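Open day, grid table in the lounge – safety walk-round, Friday, before doors at 3

Dear all, I've gone through the Sternemen sheet item by item and typed my comments under each one, and I'm afraid I got a bit carried away, but you know how fond I am of this table.

## Arm and mount

- [x] **Base steady on the table.** I gave it a good push from both sides and it held. Please do the same again after lunch.
- [x] **Cables led away from the grid.** They go off to the left, and that side stays ours all afternoon – visitors come no closer than the easel.
- [x] **Gripper clear of paper and cards when parked.** Fine for the demo, though I'd be happier with it a touch higher while families are finding their places.
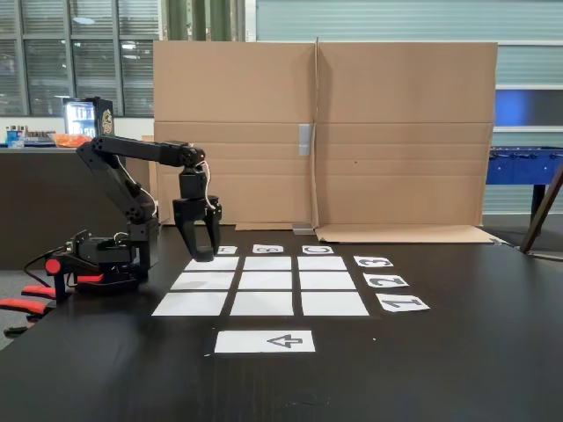
Lozano asks whether children may set the first piece down themselves. Yes, and I hope they will! Arm parked, power switch off, one child at a time, and a grown-up from our side standing by the switch until those little hands are back behind the line.

## Grid and cards

- [x] **Squares flat, nothing left on them.** All clear and ready for the first round.
- [x] **Letter and number cards in place.** A, B and C along the far edge, 1 to 3 up the right. Guests from Derkalley will be calling out squares by name, so do leave these alone once we've started.
- [ ] **Table top wiped.** Still a few specks near the arrow card. A dry cloth will do it, and please go gently around the paper.
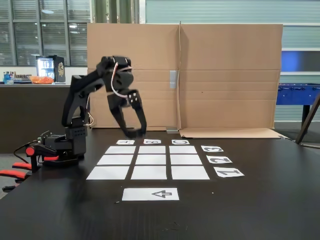
## Room and visitors

- [x] **Backdrop standing firm.** The cardboard is doing a lovely job, but please keep coats and elbows off it.
- [ ] **Foosball closed during demos.** Sign still to be printed. We open it again between rounds, as we did at Drelimwood, where it was very nearly the star of the day.
- [ ] **Group size.** Some 45 guests are expected, so we'll run four rounds and keep the walkway to the door open in every one of them.
- [ ] **Stop word agreed.** It's "hold" – anyone may say it, visitors included, and whoever is at the switch cuts the power straight away.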